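The drawer that did not close

Posted 10 May 2024

When I moved to Plallutbridge I had one pot, two plates and a knife from my old landlady. The kitchen looked big to me then. Now I have the same kitchen and it became small, and the worst part of it was the second drawer under the counter, where I kept everything that comes on a roll. Plastic wrap, foil, baking paper, freezer bags (they are also on a roll), and a ball of kitchen string that traveled from one end to the other whenever I pulled.

In April this drawer stopped closing. One of the long boxes had lifted its corner and caught under the counter, and I had to push a wooden spoon inside to free it. I did this for two weeks, every evening, the spoon was living on the counter only for this purpose. Then the spoon broke and I decided to think.

My first idea was to buy dividers. I measured the drawer, I went to Katsaros, the household shop near the bus station, and I stood a long time in front of the dividers. They were nice, but they were made for forks. A box of wrap is a stubborn thing. It is long, it is too high for a flat drawer, and when you put it on its side the cover opens and the film comes out and sticks to itself. The dividers would only make a fence around the problem.

So I came home without dividers and took everything out. I recommend to do this part slowly. I found an old foil box with no foil in it, only the tube, and a second tube without any box at all. I wiped the bottom of the drawer with warm water and a little vinegar and left it open to dry until the evening.

After this I looked at what I really use. The plastic wrap is for half onions, half lemons, and dough when it rests. The kind I like best has a slide cutter, a small piece that runs along the box, because with the metal teeth I always cut my finger before I cut the film.
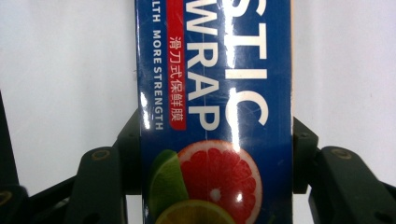 The baking paper I use once in a week, maybe, for potatoes. Foil I use less than I believed. My mother covered everything with foil, even a bowl that already had its own lid, and I think I was buying it in her memory more than for my food. I still keep one box, for fish and for the bottom of the oven tray.

What I needed, then, was a place for two or three long boxes where I can take one with a single hand while the other hand has onion on it. It should be open on the top. It should not have a solid bottom, because crumbs and small pieces of garlic skin go everywhere in my kitchen and I want to shake them out. And it should be cheap, I had already lost money on a knife block last year.

The answer was already in my home. I had a black wire mesh basket, rectangular, which stood on my desk and collected letters. It came from Ritholm, I believe, when they still had the small store on the corner. The letters in it were mostly paid bills and a bank envelope from the time of my previous address. I put these in a folder, and I washed the basket in the shower -- it does not fit in my sink -- and dried it with a towel, because wire mesh holds water in every little square.

Then I tried different ways to put the boxes. Flat is the most obvious way, but a long box does not always agree to lie flat in a basket that was made for paper. If you force it, the carton bends at the end and later the cover does not close well. Leaning is better. One end goes down in the corner, the other end rests higher on the wire, and you can take it by the high end like a baguette.
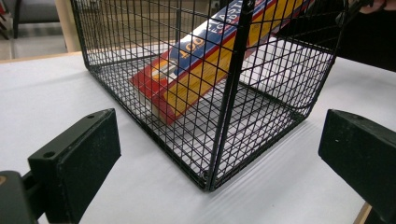
I worried that a leaning box would slide down each time I open the cupboard. For this I have a small trick: cut a strip from the rubber mat that people put under carpets, and lay it on the bottom of the basket. The lower end of the box then stays where you left it. The strip is thin, and you can still shake the crumbs out if you take it away first. Mine cost me nothing, I had a piece left from the hallway.

The basket now lives in the low cupboard to the left of the oven, on the bottom shelf. I tried the top of the refrigerator before, and it was a mistake, I am not tall and I could only see the wire. In the low cupboard I look at the boxes from above, so I can read which is which from the big letters. You would think that wrap and foil are easy to know apart. At seven in the evening with a hungry person behind you, they are not. I have wrapped potatoes in plastic before, and I noticed only one moment before the oven.

For anyone who wants to do the same, please measure your longest box before you choose the basket, and measure it with the cover closed. I did not measure, I had luck. Look also at the edges of the mesh with your fingers. On cheap ones there are sharp ends of wire, and they catch the film and pull it out in a long tail. A little nail file takes care of it.

I also spread a big sheet of white paper on the table when I sort such things. It is an old habit from sewing. Small things do not hide on white paper, and at the end you fold it with all the dust inside and carry it to the trash. I had forgotten how pleasant it is to work on a clean white surface. The table looks like it belongs to somebody more organized than me.

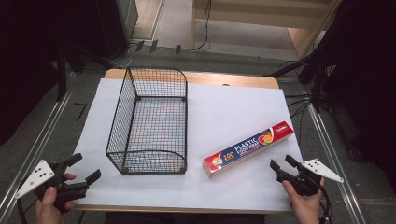 The mesh basket and the plastic wrap on the white paper.

The drawer itself is now for kitchen towels, five of them, folded in three. It closes with one finger. The string got a jam jar with a hole in the lid, and the freezer bags went to the shelf beside the rice, still in their box.

There is one thing I have not solved. The baking paper is longer than the others and it stands out of the basket on one side, so the cupboard door touches it. For the moment I turn it with the high end to the back wall and this works, if I remember. My sister-in-law says to cut the roll with a bread knife, tube and all. I tried this once with wrapping paper and the edge was like a mountain, so I am not sure. If you have cut a roll of baking paper and it went well, please write me in the comments which knife you used.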